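Mavis Alcantara
May 19, 2022

1/ OK so a bunch of you asked how I'm learning Polish at my age with a full-time job and two dogs, and I keep promising a thread. Fine! Thread!

2/ Background: my grandmother spoke it, my mom understood it, I got pierogi and three swear words. Last July I went to a family wedding near Zareck and sat at a table for six hours smiling like a lamp. Came home and ordered a grammar book before I unpacked.

3/ The grammar book was a mistake (for me, don't @ me). It opens with all seven cases in a big chart. I cried a little and used it as a laptop stand until fall.

4/ What worked was kitchen words. I learned the stuff I touch every day and skipped everything else. Spoon is łyżka. Fork is widelec. Bowl is miska, and it was the first word that really stuck, so I say it way too much.

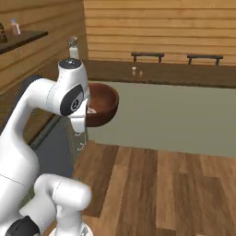 5/ Next thing: talk to a person, and do it badly. I found Weronika Nowicki through the language board on Lostelport and we do a call while she cooks dinner. Half an hour her language, half an hour mine. Her English is perfect so I get the better deal by a mile.

6/ Her dad Miłosz wanders through sometimes and asks me one question very loudly and very slowly. Usually about the weather. I have gotten SO good at weather.

7/ Flashcards: yes, but I make my own. I had a deck of 400 from somebody else and it wanted me to know "notary" in week one. Deleted it. Mine started at 50 cards and they were all things I'd tried to say on a call and couldn't.

8/ Numbers are their own monster. Sto is 100, lovely, short, love her. Then you get to 400 and it's czterysta and my mouth just quits. I practice that one in the car with the windows up.

9/ Pronunciation tip from Weronika: stop reading the word. Listen to it a few times with your eyes shut, say it, THEN look at the spelling. If I see the letters first I say it like a license plate.

10/ Stuff I still can't do: follow two people talking at once, the genitive plural, phone calls with my great-uncle Zdzisław, who mumbles in every language according to my mom.

11/ Somebody in replies asked if kids' books help. A little? They're full of hedgehogs and forest verbs. I did better with recipes, the verbs repeat and you get soup at the end.

12/ Going back this July. Cousin Celina says I'm sitting at the loud end of the table this time. If you have a favorite Polish cooking channel please drop it below, I've watched all of mine twice.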